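Progress report: Handach two-arm example collection
Reporting period: March to the start of August
Prepared by Harvey Friesen for the Menzies program office
August 9, 2022

Summary

We now have 1253 accepted examples in the Handach set, and the learning system trained on them is doing things in the lab that made several of us get up from our desks and come over to watch. When we last wrote, in March, we were still arguing about how high to mount the head camera and had not recorded a single usable run. So this has been a very good stretch, even with the problems described further down.

What an example is, for us

Your reviewer asked for this in plain terms, so I'll try. One operator guides the two arms through a short household job from start to finish. We record what the head camera sees, where every joint is, and how far each gripper is open. Afterward a second person watches the recording and either accepts it or sends it back with a note. We only count the accepted ones. Another 109 were sent back during this period, most of them because an operator paused partway through to think (very human, but the system learns to pause too, and then it sits there with its grippers open and waits for nothing in particular!).

Tabletop work

Most of our effort since spring has gone into the tabletop jobs, and paper cups have been at the center of them. Cups are wonderful for this. They are light, they crush if you grip too hard, they slide if you come in a little low, and when they are upside down the fingers have to deal with the wide end at the bottom. An operator learns all of that within a morning, and their recordings get noticeably smoother by the afternoon.

We also changed how the table is dressed. In the first weeks it was bare apart from the cups, and the system got very good at bare tables and pretty hopeless at anything else. Now there are everyday things toward the back, such as tissues or a basket with a few items in it, and the operator works in front of them. We move them between sessions so that the system can't treat them as landmarks.
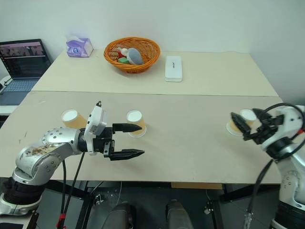
The other big change is that we ask for both arms in every tabletop run. Early on, our operators would favor one side and leave the other arm parked, and the system picked up the same habit faster than it picked up anything else. Nivitley, who supply our operators, rewrote the training sheet with us and added a practice hour where people have to start with their weaker hand. It was a small fix and I wish we had made it in March.

Results so far

The target in the grant was 500 accepted tabletop examples by the end of this period. We passed it with time to spare, and the rest of the 1253 come from drawer jobs and cloth folding. We retrained after the table changes, and the new version reaches for a cup in a cluttered setting with much less dithering. It still has trouble when one cup is close to an arm's own base, where the arm tends to block the camera's view of it. We are collecting more of those on purpose.

Folding is behind. The cloths we bought were too stiff, then we washed them and they were too soft, and the operators got tired of it before we found something in between. I would like to keep folding in the plan but with a smaller share of the hours.

Problems and delays

We lost 2 weeks in early summer to cable wear. The cables hanging from the arms were rubbing during long sessions, and the recordings began to show short gaps in the joint readings. Everything from that stretch was checked again by hand. The operators now look over the cables before each session, and the gaps have not come back.

Storage is filling faster than we planned. Enden has offered to host the older recordings, and we are waiting on their paperwork. If that drags on into the fall we will need to buy drives out of the equipment line, and I'll write to you before we do.

Next period

We want to begin jobs where the two arms have to share an object, starting with handing a cup from one gripper to the other. Two of our operators have been trying it after hours and are very eager to start recording properly. We'd also like to bring in a second table of a different height, since everything we have so far was recorded at one height and I suspect the system leans on that more than we know.

The request to move unspent travel money to operator hours is attached as a separate sheet. A reply by the end of the month would let us book Nivitley's people for the fall.

Harvey Friesen
Handach project lead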